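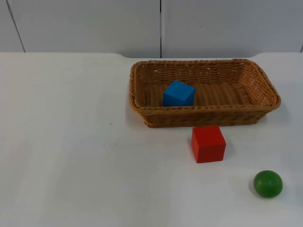
*White table, back edge against the grey panels.*

**Fostley Show – Preserves and Baking Section**
Minutes of the post-show meeting, October 2018, Tikkanen Room, 7 pm

Present: Section Head (chair), Chief Steward, both Cake Stewards, Jam Steward, Pickle Steward, Junior Baking Steward, the Show Office (represented by its assistant), and the minute-taker.

Apologies: Honey Steward, who is in Queensland and sent a photo of it.

## 1. Minutes of the last meeting

Accepted, with one correction. Under item 6, "the Pickle Steward agreed" should read "the Pickle Steward was present". The minute-taker regrets the optimism.

## 2. Matters arising

**2.1 Doilies.** Still not found. The Show Office thinks they may be in the poultry pavilion. The poultry people think not. Paper doilies were used this year and did the job, although one lemon tart had to be judged together with its doily.

**2.2 Sign for the door.** The sign now says "Preserves" and has only one P too many. The Show Office will have it redone when the wool section has its sign done, so as to pay for one visit.

**2.3 Letter to the Drullum Show.** Sent. No reply. See item 5.

## 3. Report on this year's section

The Chief Steward reported 123 entries, well up on last year. Most of the growth was in scones and in Class 9, Relish or Chutney, One Jar. The entries in Class 9 ranged from very good to orange.

Fruit cake held steady. The boiled fruit cake class again drew the same handful of exhibitors in the same order, and the winner was again surprised.

The new class, Something From a Packet, Honestly Declared, was well supported. The Cake Stewards had objected to it in advance and wished to have it recorded that they still do. It was the only class in which everything was eaten by the end of Sunday.

Gate visitors liked having the cut slices turned to face the aisle. Two exhibitors did not like it, their sponges having looked better from the outside.

## 4. Complaints and correspondence

**4.1 Marmalade, wrong jar.** An exhibitor wrote to say that her marmalade was disqualified for being in a branded jar when the lid had been painted. The Jam Steward said the schedule asks for plain jars with plain lids, and that painting a lid with a border of oranges does not make it plain. The letter ran to four pages. After discussion it was agreed that the decision stands, that the oranges were well done, and that the reply should say both.

**4.2 Sponge, height of.** An exhibitor asked why the winning sponge was shorter than hers. The judge's card said "good even crumb" for the first and "tunnels" for the second. The Section Head will explain tunnels by telephone. The meeting wished her luck.

**4.3 Judge's remarks.** A parent felt that "brave" was not a helpful comment on a child's gingerbread. The Junior Baking Steward pointed out that the gingerbread was in the shape of a header harvester and had wheels, and that the judge meant it. All the same, judges of junior classes will be asked to write at least one full sentence.

**4.4 Thank-you note.** One received, from the exhibitor who came second in pikelets. It was read out twice.

## 5. Drullum

The Drullum Show has again set its date for the weekend before ours. This means that anybody who bakes for Drullum has a cake in hand that is one week old when our doors open, and some people have been known to enter it.

The Cake Stewards believe they can tell. The Chief Steward asked how. The Cake Stewards said they could just tell.

It was suggested that the schedule say "baked within 3 days of judging" for all cakes other than fruit. The Pickle Steward asked who was going to police that. There was a silence, in which several people looked at the Cake Stewards.

**Agreed:** to put the line in the schedule and rely on conscience.

**Agreed also:** to write to Drullum again, more warmly.

## 6. The schedule for next year

This took most of the evening.

**6.1 Scones.** The class now reads "Scones, plain, six". It was proposed to split it into "cut" and "not cut", meaning with a cutter or with a knife. One Cake Steward spoke in favour for some time. The other Cake Steward said that a scone cut with a knife was a damper with ambitions. Put to a show of hands and lost.

**6.2 Lemonade scones.** Currently turned away from the plain class and not welcome in any other. Agreed to give them a class of their own, on the grounds that they are coming in regardless.

**6.3 Relish or chutney.** The Pickle Steward would like relish and chutney separated. The Section Head asked for a definition of each that would fit on one line of the schedule. The Pickle Steward will bring one to the next meeting. This was also the action last year and the year before.

**6.4 Zucchini.** There was a motion to limit each exhibitor to one item containing zucchini across all classes. The mover withdrew it on being reminded of what she had entered in March.

**6.5 Gluten-free.** The class was popular but hard to judge against itself, having in it a flourless orange cake, a loaf, and some biscuits that had been through a lot. Agreed to divide it into cakes and not cakes.

**6.6 Men's chocolate cake.** The title of this class was discussed. Some felt it was out of date. Others felt it was the only thing that got certain people into a kitchen. It was noted that last year's winner had asked his wife, in front of the judge, what was in it. Agreed to rename it "First-time Exhibitor, Chocolate Cake" and see who turns up.

## 7. Oven for the demonstration

The Clokska oven belonging to the Show was used for the Saturday scone demonstration. It has settings from one to five and the demonstrator found that there was little to choose between them, all being five. The first tray was handed out anyway. It was a cold morning and people were kind.

A repair quote has been asked for. The Show Office mentioned that a second-hand oven is on offer for $70 from a café that is closing. The Chief Steward asked why the café was closing. The Show Office will find out whether the oven had anything to do with it.

## 8. Judging day arrangements

**8.1 Lunch for judges.** The judges asked, politely, whether lunch could be something other than cake. Sandwiches next year. The Pickle Steward offered to do the pickles and was thanked before the offer could be made any larger.

**8.2 Delivery of entries.** Doors close at 9 am. An exhibitor arrived some time after that with a pavlova and a long account of the road from Drullum. She was let in. The Jam Steward would like it noted that a man with strawberry jam arrived just behind her and was not. The meeting accepted that this was a bit rough and that the pavlova had been a factor.

**8.3 Collection of entries.** Too many plates were left behind. They will be kept in the Show Office until the end of November and then go to the op shop, where most of them came from.

**8.4 Tasting spoons.** More needed. The Jam Steward will not be drawn on what was done when they ran out.

## 9. Other business

The Junior Baking Steward asked whether decorated arrowroot biscuits should be shown under cling wrap. The icing sticks to the wrap, and by Sunday the faces had moved. Agreed to try leaving them uncovered and to put the class further from the door and the flies.

The Honey Steward had sent a question by text about granulated honey. It was agreed that the only person who could answer it was the Honey Steward.

The minute-taker asked to be relieved of the minutes. Noted.

## Actions

- Section Head: reply on the marmalade; ring about the sponge.
- Chief Steward: write to Drullum; revised schedule to the Show Office.
- Pickle Steward: relish and chutney, one line.
- Show Office: door sign, oven quote, café oven, another look among the poultry for the doilies.
- Jam Steward: spoons.

Next meeting in November, same room, after the pavilion roof has been looked at. The Cake Stewards will bring supper, separately.

Meeting closed at 9.40 pm, with the scone question still being discussed in the car park.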